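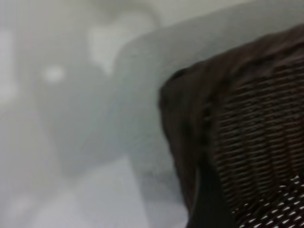
Figure 3. Wrist camera view of a dark brown woven object at close range. The rim and weave are sharp toward the right; the background is blurred.

3.2 Collecting the demonstrations

All demonstrations were gathered in the Prunholm lab between the start and the end of August, using the arm and wrist camera described in Section 3.1. An operator guided the arm by hand controller while the system stored the wrist image, the joint positions and the gripper command at each time step. We call one full recording, from the start pose to the release of the object, an episode. The final set, which we refer to as Plivonley, holds 2046 episodes.

Objects were bought from ordinary household stores. We wanted items that a person handles every day but that give a camera trouble, so the list leans toward open containers, folded cloth, wire racks and things with a woven surface. Each object was used for 40 episodes before it was put away, with the start position changed between episodes. A few objects have more because an early batch was repeated after the controller settings were changed. We kept both batches and marked them in the index file.

Operators worked in pairs. One drove the arm and the other reset the table and typed the task label. Labels were short phrases such as "lift by the rim" or "move to the left tray", and the second operator was free to correct a label once the episode was over. Bronisława Gajewski wrote the instructions for this step and trained the other operators. Her instructions asked for a slow approach, a short pause before contact and no second attempt inside the same episode. If a grasp failed, the operator ended the recording and started a new one. Failed episodes were stored under a separate flag and are not part of the count given above.

3.3 Close-range views

A wrist camera sees very little of the table once the gripper is near the object. In Figure 3 the brown weave takes up most of the right half of the image, and everything behind it is reduced to pale gray areas without clear edges. The thick rim runs up toward the right, and light comes through the small openings in the lower right corner. Views of this kind are common in the last part of an approach, and they are the part that our first policy handled worst.

Two properties of these views matter for training. First, the edge that the gripper must find may be soft on one side of the image and sharp on the other. The rim in Figure 3 softens toward the left, where it meets the gray background. A policy that depends on a clean outline has less to work with there. Second, bright openings in a dark surface produce strong local contrast that has nothing to do with the outer shape. In early tests our keypoint detector often placed points on gaps of this sort and left the rim without any.

We considered removing the blurred images before training. The Menzies filter, which we had used in an earlier project, scores each image by its overall sharpness and drops those under a fixed threshold. Applied to Plivonley it removed most of the final approach in many episodes – the very part in which the grasp is decided. We turned the filter off and kept every image.

To find out how the close-range views should be weighted, we drew 970 episodes from the set and had the moment of first contact marked by hand. Two people marked each episode separately. Where they disagreed by more than a few time steps, they went through the recording together and settled on one value. Images shortly before the marked moment were then sampled more often during training. Section 4.2 compares this scheme with plain uniform sampling.

The marking was slow work and we would not repeat it for the whole set. Contact is hard to see when the object fills one side of the view, and the markers often relied on the gripper current instead of the image. A second site, Praduvbridge, is now recording with a current threshold that sets the mark automatically. Those episodes are not used in this paper.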